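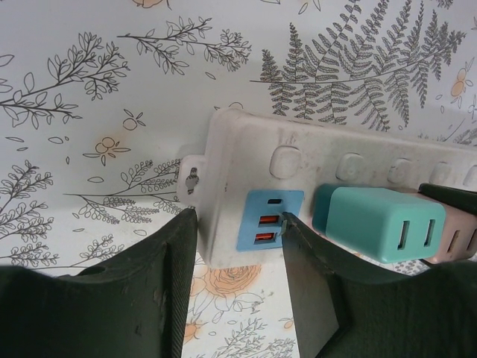
Why does the gripper stop short of closing when it picks up a power strip, and then drop it on the way up?

The usual cause is a grip-confirm threshold set too low, so the controller takes first contact for a full grasp and starts the lift early. Worn finger faces make it worse, and a bad approach angle can produce the same fault on its own.

The steps are for the Hivum two-finger gripper on a Brivel arm, which is what we run on the bench in Gulavport. Menu names on other controllers will differ, but the order of checks should hold.

Before you start

Unplug the power strip at the wall. Take out every adapter and cable you don't need for the test. Never run a grasp test on a strip that is live. Metal-edged fingers can bridge a plug that has worked partway out of its socket, and even rubber-faced ones can crack a housing if the force is wrong.

Put the arm in reduced speed and keep the stop button within reach. If a strip has been dropped from any height, set it aside and don't plug it in again until someone qualified has looked at it. A cracked case isn't always easy to spot.

Step 1: Read the fault log

Open the log and find the last failed cycle. On our controller this one shows up as fault 134, grip lost during lift. If you see a force limit fault as well, skip to step 4, because the fingers are probably landing on something that sticks out.

Write down the finger gap at the moment the lift began. Compare it with the width of the part where the fingers meet it. A gap wider than the part means the lift started before both fingers were touching.

Step 2: Check the finger faces

Power the gripper down and wipe both faces with a dry cloth. Dust off an old strip is enough to cause a slip on smooth plastic. Light scratches are fine. Replace the pair if a face is polished smooth or the tips no longer line up – don't swap just one, or the grip will sit off centre.

Step 3: Raise the confirm threshold

Go to Gripper, then Grasp, then Confirm. The factory setting on ours was too low for anything with rounded edges. Raise it by 2 per cent at a time and run the pick at reduced speed after each change. Stop as soon as the part holds.

Next, look at the settle time. Ours is set to 1000 milliseconds between contact and lift. It slows the cycle down, but leave it there until you've had a clean run.

Step 4: Fix the approach angle

If the strip is lying at an angle to the arm, turn the wrist so the fingers close square across the body. Closing on a corner will roll the strip and pull one finger off it.

Keep the fingertips clear of sockets, USB ports and mounting tabs. A port panel may flex under load, and we cracked one that way while chasing this same fault. Pick a grip point on solid casing and save it as a new position. Don't edit the old one until the new one is proven.

Step 5: Retest

Run the pick at reduced speed first, lifting only a few centimetres over a padded surface. If it holds, go to normal speed and repeat. Watch for the strip tilting as it leaves the table, as a heavy adapter at one end will shift the balance.

If it still drops

Check the gripper cable where it passes the wrist joint. Ours had a broken strand that only lost signal with the wrist turned, and no amount of threshold tuning would have cured it. Boychuk sells the replacement lead with the strain relief already fitted. Recalibrate the gripper after fitting it, then go back to step 3 with the original threshold.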